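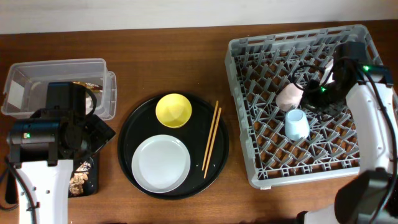 The two-arm table at Lollosham, with the round tray in the middle and the dish rack on the right.

Open day at the Lollosham workshop
October
By a visiting member

The Lollosham workshop opens its doors once a year, and this time the theme was safe working with small robot arms. Places were limited and we were split into groups of 6. Ours had people from catering, a care home, a packaging firm and a college, so the questions were mixed. I went because we are thinking of putting an arm into our own kitchen returns area and I wanted to see what rules other people work to before we write ours.

Signing in took longer than expected. Every visitor reads a single sheet of site rules and signs it, and then hears the same rules again from the host. Long hair tied back, lanyards off, nothing loose on the wrists, bags left in the front office. No one steps over a floor line without being asked. Drinks stay in the corridor. The host said the lanyard rule is the one they repeat most often, as visitors are usually given a lanyard everywhere else they go. We had stickers.

The first stop was the table-clearing bench, which they call Mokano. The job is an ordinary one: cups, bowls, plates, cutlery and wrappers have to end up in the right places. There were two arms at a wooden table, one on each side. On the round black tray between them were a yellow bowl, a white plate and a pair of chopsticks. A pink cup and a light blue cup were in the grey rack, and there was rubbish in the black tray under the left arm.

What interested me was how much of the written procedure deals with the table and how little with the arms. The bench sheet is 2 pages long. Most of the first page is about what may be put down and where. In short:

Rubbish and tableware are kept in separate containers from the start of a run, and a container does not change use halfway through.
Only items on the approved list go on the table. Glass and sharp knives are not on it.
The operator checks each item for chips and cracks before it goes down. Anything damaged is taken away and written in the log.
Containers go back to their set places between runs, and the operator does this with the arms stopped.
Nobody reaches in to straighten an item while a run is going. If it falls, it stays where it fell until the run is stopped.

The last one was argued over. The man from the packaging firm thought it would slow things down badly, and said his own line staff would never stick to it. The reply was that it does slow things down, and that the time is allowed for in the plan for the day. Stopping and starting again takes less than a minute on this bench. They would sooner lose the minute than have people get into the habit of reaching past an arm.

The second page covers the arms. Speed is set before the session and is locked by the shift lead. The operator can lower it but cannot raise it. The stop button has to be within reach of the operator's seat, and it is pressed as a test at the start of every session, with the result written down. If two arms share a table, each has its own area and the middle is treated as shared. Only one arm may be in the shared area at a time unless the run sheet says otherwise. I asked how that is checked and was told that it is partly in the software and partly by the operator watching. I would have liked more detail.

We spent some time on indicator lights. Green lights were showing on both arms. The host was firm that a green light should not be taken to mean that an arm is safe to touch, and the bench sheet has this in bold. On their kit it means powered and without a fault. An arm can be standing quite still with a green light and move a second later. New starters are asked about this in their first week. I have made a note to put the same thing in our own induction, as I had assumed the opposite.

Cables came next. There is a good deal of black cable on arms of this kind, running from the wrist and back down the links, and some of it hangs in loops. The rule is that a loop must be long enough for the wrist to turn fully and short enough not to catch on the things being handled. A rack with upright pegs is a good test of that. Cables and clips are looked over at the start of each shift, and the cables are replaced after 1000 hours whether or not they look worn. I asked where the figure came from. It is their own, based on their maintenance records, and they made it clear that it should not be copied without looking at your own.

Cleaning was the part I had come for. Tableware used on the bench is never used for food afterwards. It is kept in a marked cupboard and washed separately. The table is wiped at the end of the session and the rack is taken to the sink, where it gets a proper scrub between the pegs. Grippers are wiped with the power off and the supply locked off at the wall. For a real kitchen they said we would need to talk to our food safety adviser early on, particularly about which materials can touch clean crockery. They do not treat the bench as a model for that, and I was glad to hear it said plainly.

After a tea break (in the corridor) we were shown the paperwork. Each bench has a folder with the risk assessment, the bench sheet, the log and the list of trained operators. An operator has to complete 3 supervised sessions before being signed off, and has to repeat one if they have been away from the bench for a long spell. The risk assessment is reviewed each time the task changes, and a new type of container counts as a change. Someone asked if that was a bit much for a plastic tub. The answer was that the height of a container alters how the arm has to come in over it, so they do the review, which for a tub is a few lines.

The other bench, Rustomano, was being serviced and we only saw it from behind the line. It is used for folding and bagging. Dobson, who supply the guarding, had a stand near the door with samples of fixed and hinged panels and a light curtain set up on a trolley. I took leaflets. Prices were not on them.

Points I am taking back for our own draft:

One sheet for visitors, read and signed every time.
A short approved list of items for the arm to handle, with a named person able to add to it.
Stop button test written in the log, with the time.
What the lights mean, on a card at the bench.
No reaching in during a run, and enough time in the rota to make that workable.
Separate marked storage for trial crockery.

Parking is at the rear of the building and fills up early. The upstairs talk on training records clashed with our tour, but the slides are being sent round to everyone who signed in.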